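Forum Fultance > Simulation et planification > Collisions sur étagère perforée

tournevis_plat
20 janvier 2024, 09:12
Bonjour à tous. J'ai un souci de planification dans une scène simulée. Le bras doit entrer dans le compartiment bas d'une étagère grise, posée sur un socle en bois. Sur 100 essais, le planificateur Firnon rend « état de départ en collision » dans la majorité des cas. J'ai déjà baissé la marge de sécurité, aucun changement. Le même modèle d'étagère passait avec l'ancienne version.

marelle
Tu utilises quoi comme géométrie de collision, le maillage visuel ou une décomposition convexe ? Et une capture depuis la pince serait utile.

tournevis_plat
Décomposition convexe automatique, réglages par défaut. La capture :
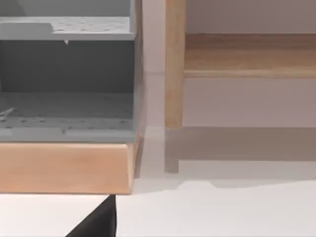 Vue simulée au départ, pointe du doigt noir sous le bord avant du socle.

marelle
Les tablettes sont criblées de petits trous. La décomposition essaie de les suivre et te sort des enveloppes qui débordent. Affiche les corps de collision par-dessus le rendu, tu seras fixé. Chez moi, sur une pièce du même genre, j'avais 108 enveloppes pour un seul panneau.

kappa_nord
Pas d'accord. Des enveloppes en trop, ça ralentit le calcul, mais ça ne met pas forcément le départ en collision. Je regarderais d'abord le socle. Si son origine est décalée, le doigt est dedans avant même de bouger.

marelle
Le décalage se verrait aussi au rendu.

kappa_nord
Non, si le visuel et la collision ont chacun leur repère. C'est fréquent avec les exports Tellton.

tournevis_plat
J'ai affiché les corps. Vous avez chacun un morceau. Le socle est décalé de 4 cm vers l'avant côté collision. Et les tablettes donnent quelque 1 000 enveloppes en tout. J'ai remis l'origine du socle et remplacé chaque panneau par une boîte simple. Le départ est accepté.

marelle
Attention avec les boîtes si tu comptes faire passer quelque chose dans les trous.

tournevis_plat
Non, je pose des objets dessus, c'est tout.

kappa_nord
Alors garde les boîtes. Remonte quand même ta marge à sa valeur d'origine, sinon tu vas toucher la tablette du haut en ressortant.

solénoïde
Même problème ici avec Mrema. Est-ce que le rayon de lancer pour la caméra de profondeur utilise aussi les boîtes ?

kappa_nord
Ça dépend du capteur choisi. Ouvre un autre sujet avec ton fichier de scène.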